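# La memoria del ordenador: ¿dónde se guardan las cosas mientras trabajas?

Un ordenador necesita guardar información de dos maneras. Una sirve para mucho tiempo y otra para muy poco. La primera se llama almacenamiento. La segunda se llama memoria RAM, y es el tema de esta ficha.

## Bits y bytes

La información de un ordenador se escribe con dos símbolos: 0 y 1. Cada símbolo es un **bit**. Un grupo de ocho bits se llama **byte**. Con un byte se puede guardar una letra sencilla, como la *a* o la *m*.

Una palabra de cinco letras sin tilde ocupa cinco bytes. Un cuento de 1707 letras, espacios y signos ocupa 1707 bytes si cada uno de ellos gasta un byte. Las letras con tilde y la *ñ* suelen gastar dos.

## El escritorio y el armario

Imagina que haces los deberes. Los libros están en el armario. Para leer uno, lo sacas y lo pones sobre la mesa. En la mesa caben pocos libros, pero los tienes a mano. En el armario caben muchos más y se tarda en ir a buscarlos.

- El armario es el disco: guarda mucho y conserva los datos con el aparato apagado.
- La mesa es la RAM: guarda menos y es mucho más rápida.
- Tú eres el procesador: lees, calculas y escribes.

Cuando abres un juego, el ordenador copia partes del juego desde el disco a la RAM. El procesador trabaja con esa copia. Si la RAM se llena, el sistema pasa datos al disco y todo va más despacio.

## Direcciones

Cada byte de la RAM tiene un número, llamado **dirección**. Funciona como el número de una casa. Si el procesador necesita el byte 213, pide la dirección 213 y no tiene que pasar antes por las anteriores. De ahí vienen las siglas RAM, que en inglés significan «memoria de acceso aleatorio»: se puede ir a cualquier dirección directamente.

## Los módulos

En muchos ordenadores de sobremesa, la RAM viene en placas alargadas llamadas **módulos**. Se encajan en unas ranuras de la placa base — la placa grande que conecta las piezas entre sí. Algunas ranuras pueden quedar libres. 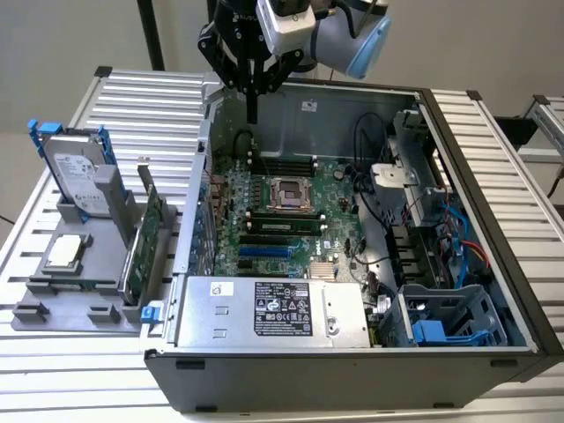 **¿Por qué se pierde lo que hay en la RAM cuando se apaga el ordenador?**

Cada bit se guarda como una carga eléctrica muy pequeña, que se escapa enseguida. Mientras hay corriente, el ordenador la repone muchas veces por segundo. Sin corriente, la carga desaparece y el dato también.

Por eso conviene guardar los trabajos a menudo. Al pulsar «Guardar», el texto se copia de la RAM al disco.

## Para practicar

1. Escribe tu nombre sin tildes y calcula cuántos bytes ocupa.
2. Calcula cuántos bits hay en 100 bytes.

Solución del segundo ejercicio: 100 × 8 = 800 bits.

*Texto: Américo Matos. Revisión: Henrique Rebelo.*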